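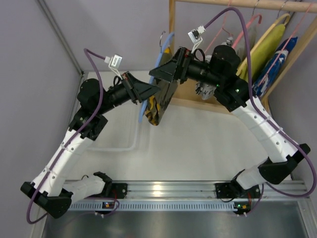
Index notes: splitting the Double entry

The entry for The Double has been divided. From September it exists as three linked entries on the Cusow index, and the old page has become a signpost pointing to them. Contributors who have the old page on their watch list will need to add the new ones by hand, as the list does not carry over.

The old entry had 2,984 examples. At that size it could no longer be loaded in one go on a phone, and the folders (Film, Radio, Prose, Games and so on) had been split and split again to get round this. Size alone is not grounds for dividing a page under our rules. The grounds in this case were that the description covered a character who looks like another character, a character who takes another's place, and a character who may not exist apart from the person seeing them. Examples were being added under whichever sentence of the description the contributor had read first.

The new entries are as follows.

Chance Likeness. Two characters look alike and are unrelated, or are not known to be related. The plot must use the likeness at least once. An actor playing two parts with no comment from anyone in the story does not qualify and goes under Dual Casting.

Taken Place. One character lives as another for a stretch of the story. Likeness is usual but not needed. In Lindside the false nephew is never seen by the family before he arrives, so there is no face to match. He is still a Taken Place, and he has been moved there. The fact that it is a radio serial has no bearing on the matter, although this was raised on the talk page at some length.

Second Self. The double is tied to the mind or soul of the original. This includes doubles that other characters can see, provided the work gives reason to doubt what they are. Where the work settles the doubt in favour of a plain living person, the example belongs in one of the other two, with the ending marked as a spoiler.

An example can appear in more than one entry. If it does, each listing should be written for the entry it sits in. Please don't paste the same paragraph twice. Ismail is the standard case: the second Ismail is met by chance in the ferry chapter, takes over the shop while the first is in hospital, and in the last part is spoken to by people who then deny having done so. That gives three listings of two or three sentences each. The previous listing ran to 1,195 words and retold the novel.

Progress so far

Sorting was done by hand. A trial with a keyword filter was dropped after it put every example containing the word "twin" in the same pile, including 20 that said "not a twin".

There are 121 examples still waiting. Most are what the index calls zero-context, meaning a title followed by nothing, or by "played straight". These have been hidden with a comment mark, and can be seen in the page source. If you know the work, add a line saying who the double is and what they do in the story, then remove the mark. If you don't know the work, please leave it hidden. Guessing from the cover or the blurb caused a fair amount of the trouble on the old page.

The Games folder needs the most attention. In Kededau the player's double appears only if the player has refused the bell-ringer's offer in the second town, and its nature changes with the route taken afterwards. On the river route it is a hired impostor. On the hill route nothing about it is explained. Heike Janssen has played both and has drafted separate listings, which are on the talk page for comment. She asks that anyone who has finished the winter route check her note on the mirror room, where the two versions of the script appear to disagree. Patch notes should be cited if used.

Points on wording

"Evil" has gone from all three descriptions. A good many doubles on the old page were kinder than their originals, and the word led contributors to list those as subversions. A subversion is a case where the work sets up the double and then withdraws it, for instance when the figure at the window proves to be a coat on a stand. A pleasant double is a double.

"Doppelganger" is kept as a search term that leads to the signpost. It should not be used as a link inside examples, where it will now be flagged.

Page quotes for Chance Likeness and Taken Place have been chosen. Second Self has none yet. Suggestions should be under forty words and should make sense to a reader who has not met the work. Four of the five received so far depend on knowing which of the speakers is talking.

Related entries have not been changed, but links from Long-Lost Sibling, Body Swap and Imaginary Friend still go to the signpost. They should be pointed at whichever new entry fits the example. Links on archived discussion pages can be left as they are.

The talk page for the split closes at noon on Saturday. Comments after that should go to the talk page of the entry concerned.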